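3.2 Cell layout and upkeep

The paper-trimming cell consists of one arm with a two-finger gripper, a fixed table against a wall, and a manual A5 guillotine trimmer. It is one of three cells in the Gornlow setup and the only one in which the arm has to operate a hinged tool. The arm is bolted to its own stand, so that a knock to the table does not change the base frame. Control software is Prillus, with the force limits set lower than in the other two cells.

The trimmer is located by two measurements, one from the wall and one from the left edge of the table. We tried clamps in an earlier version and gave them up, as they got in the way of the approach from the left. Without clamps the trimmer creeps under repeated strokes. Its position is therefore checked every 200 strokes against a stored view, and the pose is taught again when the offset at the hinge is more than 6 mm. Over the period reported here the cell completed 1452 strokes and was taught again 18 times. 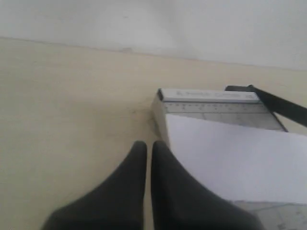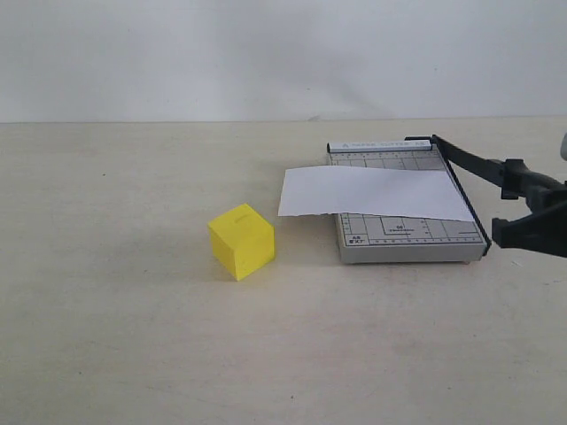 Figure 4. Trimming cell with paper on the cutter, from the wrist camera (first) and from a view with the cutting arm between the gripper fingers (second).

Finger wear is the main upkeep item in this cell. The grip surfaces lose friction first near the tip, and a worn finger lets the handle slide during the downstroke, which the controller logs as a late force peak. Fingers are changed as a pair, and the closing width is zeroed again after each change. The approach to the handle is made with the fingers open. In the second view of Figure 4 they are spread one above the other, with the handle passing diagonally through the gap, and it is this gap that sets the tolerance for the hinge offset. A smaller opening would hold the handle more firmly at the start of the stroke, but it would require the trimmer pose to be checked more often.

The wrist camera is cleaned before each session with a dry cloth and its exposure is locked. White paper under the room lights otherwise drives the exposure down, and the tick marks on the ruler scale become hard to separate from the base. The scale is used as the reference for sheet alignment, so a sheet placed over it will cause the alignment step to fail. The operator then moves the sheet by hand and restarts from the approach pose.

Blade care follows the schedule drawn up by Rafsan Siriwardena for the Esquivel bench trials. The arm is parked and powered off, the hinge is wiped, and a test strip is cut by hand over the full length of the blade. A torn edge on the strip means the trimmer is replaced as a unit. Both trimmer replacements to date were followed by a full teach of the handle pose.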